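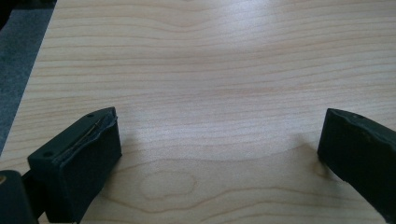 No. 30

Okay, so last time I promised you all a post about grasp planning, and I do have half of one sitting in my drafts, but I got completely sidetracked by the pose tracker and now you get that instead. Sorry to the two people who wrote in asking about grasps! It's coming.

What ate my October was wood grain. I've been rewriting the visual odometry for the hand-held gripper, the piece of code that looks at the camera stream and works out where the gripper went. Everything downstream eats that path. If the path is bad, the policy learns garbage, and it learns it with great confidence. My old version was fine over a messy bench and fell apart over a clean pale table, with the fingers open and nothing but grain between them. So I decided to quit avoiding clean tables and make them the test.

The way it failed was pretty interesting (to me, anyway, and it's my blog). The grain runs in long wavy lines, and a long wavy line is a terrible thing to track. You can slide a little patch along it and it matches nearly as well everywhere, so the tracker knows very well how far it has moved across the grain and has only a vague opinion about how far it has moved along it. This is the aperture problem, it's in every textbook, and I still managed to spend an evening blaming my timestamps.

Lizeth Puma looked over my plots and asked why the fingers weren't masked. They were masked! I was a little huffy about it. Then I turned on the overlay and my mask was from the old finger model, so a thin band along the top of both pads was leaking through. And guess where the corner detector loves to go. There's a ragged lip along the pad edge, there are little round holes in the top of the finger, and those make gorgeous, sharp, high-contrast corners that never move, because they're bolted to the camera. The solver sees a pile of excellent features holding perfectly still and decides, quite sensibly, that the gripper is holding still too.

I redrew the mask by hand and grew it by 8 pixels all the way around. That one change did more than the entire week of cleverness that came before it, and I'm only slightly bitter.

Shadows were next. The fingers throw soft shadows on the tabletop, and they travel with the gripper while the grain slides by underneath. They're too blurry to make corners, so the sparse tracker didn't care much, but I'd also been trying a dense photometric term and it cared a lot. I tried modeling the shadow. Don't model the shadow. I spent a whole afternoon on a nice smooth darkening field that moved with the hand, and it was beaten by simply normalizing each patch before comparing. Abelardo Cabrera had told me to do that in a code review back when I started, and he has been very gracious about it, by which I mean he sent me a link to his own comment.

Then glare. A smooth tabletop with daylight on it gives you a big pale wash where the grain fades out, and the wash doesn't stay put on the table as you move. Whatever weak features you find at the border of it are drifting at their own speed. I now compute a quick local contrast score per tile and drop any tile below the cutoff, which costs almost nothing. I was nervous about throwing data away when there was so little to begin with — but bad features hurt a lot more than missing ones.

So what's left to hang on to? More than I expected. The oval figures in the grain are wonderful. They curve in every direction, so they pin you down along the grain as well as across it. Table edges are great too, especially where pale wood meets gray carpet, although an edge on its own has the same sliding trouble as a grain line. And the floor past the edge has texture, and sometimes stuff lying on it. You do have to remember that the floor is farther away than the table! My planar shortcut assumed everything lived on one surface, and every time a wedge of carpet came into view the estimate took a cheerful little hop sideways. I'd been calling those hops "noise" for months. 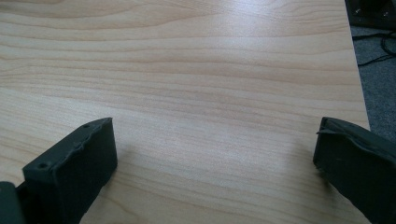
## What I changed, in the order I'd do it again

1. Fix the mask first. Draw it over real footage from the fingers you have now, then grow it. I check it in with the calibration file so the two can't wander apart again.
2. Normalize patches before matching. Thank Abelardo.
3. Score tiles for contrast and drop the washed-out ones.
4. Fit two planes when there's enough support for two, otherwise one. I tried letting it go up to 3 and it started finding planes inside the glare, so no.
5. Report uncertainty per direction. This is my favorite. Over plain grain the covariance is a long skinny ellipse lying along the lines, and if you hand that to the inertial side honestly, the filter leans on the accelerometer in just the direction where vision is mushy.

That last item is where the old code was really cheating. It put out a single confidence number, so a frame that was superb in one direction and hopeless in the other came out as "pretty good," and the filter believed it. Now my viewer draws the ellipse in the corner and I can watch it swing around and shrink down when an oval comes by. I've wasted a silly amount of time just watching that.

My regression set is 608 short clips, and I rerun all of it whenever I touch the front end. It's slow enough that I start it when I go make dinner. The clean-table clips used to be in a folder called "later," which tells you how I felt about them. They're in the main set now, and the ones that still fail are mostly fast wrist rotations, where blur wipes out the grain before any of my tiles get a vote. I have a half-baked idea about using the gyro to pick the patch shape ahead of time. Gebhard Aigner thinks it'll be more trouble than a shorter exposure. He may be right, but I want to try it first.

A couple of odds and ends. The overlay viewer is now its own little tool, and I've been calling it Verby for no reason I can defend. It shows masks, tile scores, the ellipse, and the raw track, and you can scrub backward, which the old one couldn't do. The config format changed, so if you copied mine from the last post, the mask path goes under calibration now.

Grasp planning next, I mean it this time. Unless the gyro thing works.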